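The exit sign at the Ginting Street hall is finally lit, and I have never been so happy about something I hope I never need!

If you've been to any of our evening sessions since March you'll know the story, but I'll go through it for everybody else. The old sign went dark sometime in the spring. First it flickered, then it buzzed for a couple of weeks (the quilters were very patient with the buzzing), and then it was just a dull box on the wall that you'd walk right past. We taped up a paper arrow. The arrow fell down. We taped it up again with better tape and it took some of the paint with it.

So Qistina Lumenta and I spent a good part of the summer calling people. I had no idea how many kinds of exit sign there are. You can get them with batteries, without batteries, for ceilings, for walls, for ships... One supplier over in Ernport quoted us $1,051 for a single sign plus installation, and I'm still a little shocked by that. Another one never called back. Then Aisyah Pattinasarany remembered that Gristitz, the electrical place out past the bus depot, had done the lights at her daughter's school, and they came and had a look the same week. Their price was nearly $300, wiring included, and they were in and out before lunch.

We paid for it out of the fall rummage sale, which brought in $3,634 this year. That's our best one yet, and a lot of it was the furniture table, so thank you to whoever donated the two dressers. The rest is going toward the heating, and I'll write about that when there's something nice to say about it.

I wanted to mention the wall too. People have been asking if we're going to paint that side of the room to cover up the tape marks. We did! It's a very pale gray now, almost white, and I think it looks so much cleaner than the old cream. I'd picked something warmer and got outvoted, and I've come around to it. The metal ledge that runs along above it stays as it is. We talked about replacing it and it's solid, it just has scuffs, and a rub with a damp cloth got a few of them off. I don't plan on going after the others until after New Year's.

One request while I'm at it: please don't hang coats, banners or paper snowflakes anywhere near the sign. I know the winter social is coming up and I know somebody already has a box of garland. The windows are all yours, and so is the stage. Just leave that bit of wall alone. Qistina is putting a note in the key box to say the same thing, and the Unen dance class has already been told (they took it very well, considering how much tinsel they own).

The sign is lower down than the old one was, which surprised a few people at the last supper. Gristitz suggested it and I like it there. I went in by myself one evening with the overhead lights off, just to see, and it really does stand out from clear across the room.
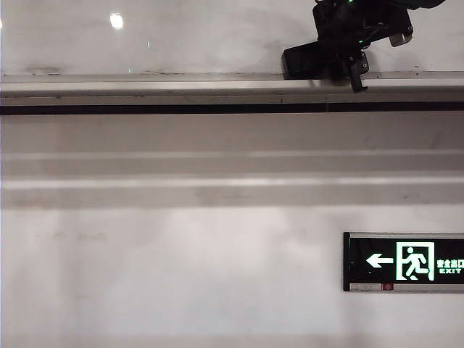

*Page last changed: 2021-12-09*

The emergency exit sign, lit up on the new pale paint, with the ledge running along above.

There's a little test to do every month, and Aisyah has kindly said she'll take it on through the spring. It's only a few minutes with a flashlight and a clipboard. If you'd like to take over from her after that, come find me at the coffee table or leave a message on the hall phone, extension 106. You'd need to be okay with a stepladder, though not a tall one!

Next on the list is the side door that sticks. I've had two people tell me it's the hinges and one tell me it's the floor, so if you know anything about doors, please come and have a push at it before the social.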